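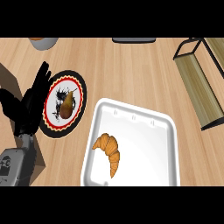 We lost most of a simulation run at Billholm to a contact fault, and I'm posting the details in case anyone else is on the same hand model. The task is a plain tabletop one: pick something up, put it down somewhere else, don't touch anything you weren't asked to touch. With the plate on the left, the fingertips sit right next to its edge while the pear lies in the middle, so there is very little room for error. That is where the fault showed up.

2/ The run was 3548 episodes on the Pidau planner. It stopped itself at 26 percent complete. The log said "joint velocity limit exceeded" and gave no object name. We restarted it and it stopped again 17 episodes later with the same message.

3/ First guess was the controller gains. Wrong. We put them back to the November values and got the same stop.

4/ Second guess was the planner. Also wrong. The planned paths were clean when we replayed them without physics.

5/ The cause was the collision shape on the fingers. The file we load has two sets of shapes, one for drawing and one for contact. The contact set was left over from an older hand and is wider than what gets drawn. So a finger can look clear of a plate and already be inside it as far as the solver is concerned.

6/ When the solver finds an overlap like that it pushes the two bodies apart as hard as it is allowed to. The plate goes one way, the wrist takes the rest, and the velocity limit trips.
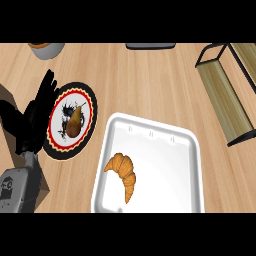
7/ Levgate replied to the first post asking whether the limit should just be raised for simulation, where there is no hardware to break. I'd leave it alone. The same config gets copied to the real cell, and a raised limit would go with it.

8/ What we changed: new contact shapes made from the current finger meshes, a cap on the push-out speed, and a check at reset that refuses to start an episode if anything overlaps.

9/ The reset check slows loading down a bit. We're keeping it.

10/ Still open: the log needs to name the two bodies in contact. I've filed that against Pidau. Until it's in, turn on contact drawing before you blame the gains.

11/ Rerun is going now with the new shapes. I'll post the stop count when it finishes.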